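Belesis Countertop Care Kit
Owner's Guide, Section 4: Cleaning, sealing and routine care

Read this section before you use the kit for the first time. It covers natural stone, cultured marble, stone-look laminate and solid surface tops. For chip and crack repair, go to Section 5.

4.1 Find out what your top is made of

The sealer in this kit works only on natural stone. On any other surface it stays on top, dries cloudy and has to be removed with the stripper described in 4.6. Many tops with a marble pattern are not marble, so check before you open the bottle.

1. Look at the underside of the top, or at the edge of a sink or cable cutout. Natural stone shows the same material all the way through. Laminate shows a thin printed layer over a core board.
2. Follow one vein in the pattern to the front edge. In natural stone the vein usually carries on over the edge. In a printed surface it often stops at the seam.
3. Put a few drops of water in a corner that is out of sight. Wait ten minutes and wipe. A dark spot that fades as it dries means the top is porous and has not been sealed, or needs sealing again.
4. If no spot appears, the top is either already sealed or not porous. Do not apply sealer. Go to 4.3.

Note: Pattern and color tell you very little. Beige marble patterns are sold in every material listed above.

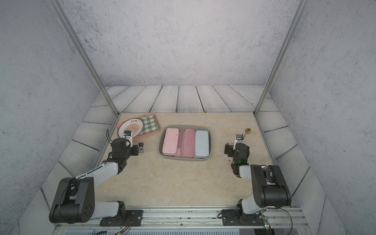
4.2 Before you seal

You will need the sealer, the gray applicator pad, two clean cotton cloths and the pair of gloves from the kit. You will also need masking tape, which is not included.

1. Clear as much of the top as you can. Fixed items can stay in place. Tape around the base of each one.
2. Wash the surface with the Govska cleaner, mixed at one capful to a quart of warm water. Rinse with plain water and dry with a cloth.
3. Let the top dry overnight. Stone that feels dry may still hold water below the surface.
4. Tape off wall panels, metal trim and any painted surface that touches the top. Sealer leaves a shine on these that is hard to take off.
5. Open a window or run a fan.

CAUTION: The sealer gives off vapor that can irritate the eyes and throat. Keep children and pets out of the room until the surface is dry. Do not use it near an open flame or a lit pilot light.

4.3 Daily cleaning

Wipe the top with a damp cloth and dry it. Use the Govska cleaner once a week, or when plain water leaves a film.

Do not use vinegar, lemon juice, bathroom scale remover or scouring powder. Acid dulls marble and limestone within minutes, and powder scratches laminate and cultured marble. Glass cleaner with ammonia should be kept off every surface covered by this guide.

Dust and grit collect where the top meets the wall. Clear this joint with a soft brush before you wipe – otherwise the cloth drags grit across the finish.

4.4 Applying the sealer

1. Shake the bottle and pour a small amount onto the applicator pad, not onto the stone.
2. Start at the back and work toward yourself in straight, overlapping strokes. Do an area no larger than you can reach without moving your feet.
3. Leave the sealer for five minutes. If part of the area dries sooner, add a little more there.
4. Wipe off all the excess with a dry cloth. Turn the cloth often and change it when it feels tacky.
5. Move to the next area and repeat.
6. Wait 2 hours, then repeat the water test from 4.1. If the spot still darkens, apply a second coat.
7. Keep the top dry for a full day. Do not put back mats, trays or anything with rubber feet until that time has passed.

One bottle holds 400 ml, enough for two coats on most kitchen tops. Close the cap firmly after use. Sealer that has thickened cannot be thinned and should be thrown out according to local rules.

4.5 Polishing out light marks

The polishing paste (part 2612) can be used on natural marble and cultured marble. It is not for laminate.

1. Test the paste in a hidden corner first.
2. Put a pea-sized amount on a damp cloth and rub in small circles with light pressure.
3. Wipe clean and look at the area from a low angle. Repeat if the mark is still there.
4. On natural stone, seal the polished area again as described in 4.4.

4.6 Cloudy or sticky patches

Cloudy patches are nearly always sealer that was not wiped off. Dampen a cloth with fresh sealer, rub the patch for a minute to soften it, and buff dry at once. If the patch is more than a few days old, use Cloutier stripper and follow the directions on its label.

White rings on natural marble are etch marks in the stone. Sealer will not hide them. See 4.5, or ask a stone finisher to look at the top if the rings are deep.

4.7 Storage

Store the kit upright at room temperature, out of direct sun. Sealer that has frozen should not be used. Wash the applicator pad in warm soapy water and let it dry flat before you put it back in the box.

Replacement pads and cloths can be ordered from the Belesis parts desk in Widaddale.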